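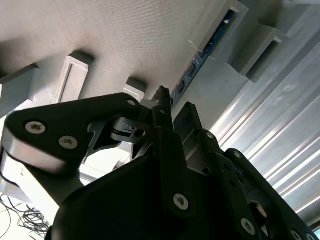 The insertion group at Skititz has spent the spring on one narrow question: how far a wrist-mounted camera alone can carry a policy through part handling inside a used desktop computer. Gopinath Ramasamy and Kamala Varghese run the study, with Euan Mowat on controls and Aicha Bouazza on data. Seen from the wrist, the inside of a PC is mostly repeated structure. When the gripper works close to a gray textured surface, several brackets of differing size and shape fill the background, the ridged metal panel at the side throws back bands of light, and the circuit board that matters may show only as a strip of blue through a long opening. A detector trained on tidy overhead views has little to hold on to there, and the first months of the project went into learning how little.

The method is called Trinano internally and will keep that name in the write-up. It splits an insertion into an approach phase, an alignment phase and a press phase, and trains a separate small network for each. All three read the same wrist stream. The approach network outputs Cartesian velocity. The alignment network outputs a correction in the plane of the board plus a yaw term, and is run at a lower speed limit. The press network uses wrist force as well as the image, and its output is limited to motion along the insertion axis and two small tilts. A switching rule decides when to move from one phase to the next, and it can also move back.

The backward step is the part Ramasamy considers new, at least for this hardware. In earlier versions a policy that began to press with the module slightly off the slot would go on pressing until the force limit stopped it. The run was then scored as a failure and the arm was reset by hand. Now a rise in lateral force during the press phase, before the expected rise along the axis, returns control to the alignment network. The arm retracts to a fixed clearance first. Retracting proved more important than the choice of threshold, as the alignment network had never seen images in which the module was already touching the slot and its corrections there were close to random.

Training data came from teleoperation. Each operator worked with the case in a fixed pose for the first part of a session and in a rotated or shifted pose for the remainder. Bouazza relabeled the phase boundaries afterward, using the force trace where there was contact and the operator's speed profile where there was none. Two passes were needed. The boundary between approach and alignment is a matter of judgment, and the labels from the first pass differed enough between operators that the switching rule learned to recognize the operator's habits instead of the geometry. 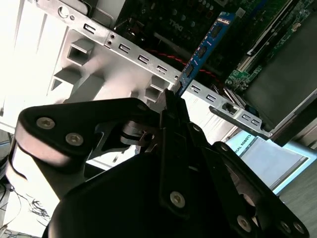
Memory modules were chosen as the first part family for practical reasons. The slot is keyed, the part is stiff, and a seated module can be checked electrically after the run. They are also awkward for a wrist camera. The fingers hide part of the module, the lower edge sits close to whatever else is mounted near the slot, and stray wiring can cross the view at an angle that resembles an edge. Mowat's masking step removes the fingers from the image before it reaches the alignment network. It does nothing about wires. Those are left to the training set, and the operators were asked not to tuck them away between demonstrations.

The evaluation used two case poses, one present in training and one held out, with 18 attempts in each. An attempt counted as a success if the module was fully seated with no operator contact and no force stop. With the training pose, the phased method completed all 18. With the held-out pose it completed 10. The single-network baseline, trained on the same demonstrations, completed 6 in the held-out pose. The comparison on the training pose is being repeated after a gripper calibration error was found in the baseline log, and no figure is given for it here.

The held-out failures are more useful than the successes. Most occurred before contact, in the alignment phase, when the network settled on a line parallel to the slot and held it steadily. The backward transition cannot help in such a case. No lateral force appears, so the rule sees nothing wrong until the module meets the board, and by then the offset is larger than the alignment network can correct. Varghese has proposed a short sideways motion at the end of alignment, a few millimeters in each direction, so that the network receives several views and can compare its estimates. A first version is running on the bench. It adds time to every attempt, including the ones that did not need it, and whether it can be triggered only on low confidence is an open question. The present confidence output is poorly calibrated and should not be used for this.

Two limitations will be stated in the report. All attempts were made with the module already in the grasp, so variation in pickup is not covered. Lighting was also held constant apart from what came in through the windows, and the bright response of bare metal and white plastic near the camera is known to shift the alignment output. Savvas Lambrakis at Poltwood has offered to repeat the held-out condition on a second arm with a different lamp arrangement. His group uses the Chacko controller, which exposes force at a lower rate, and Mowat is preparing a version of the press network that accepts the slower signal.

Internal users can request the phase labels and the relabeling script from Bouazza. The script expects force and image logs on a common clock — older recordings need to be resampled first, and the resampling tool is in the same folder. The weights for the alignment network will be held back until the sideways-motion version has been compared with the present one. Anyone planning to use the switching rule with another part family should talk to Ramasamy before collecting demonstrations, as the retract clearance has to be set for the part and is recorded in the header of every log.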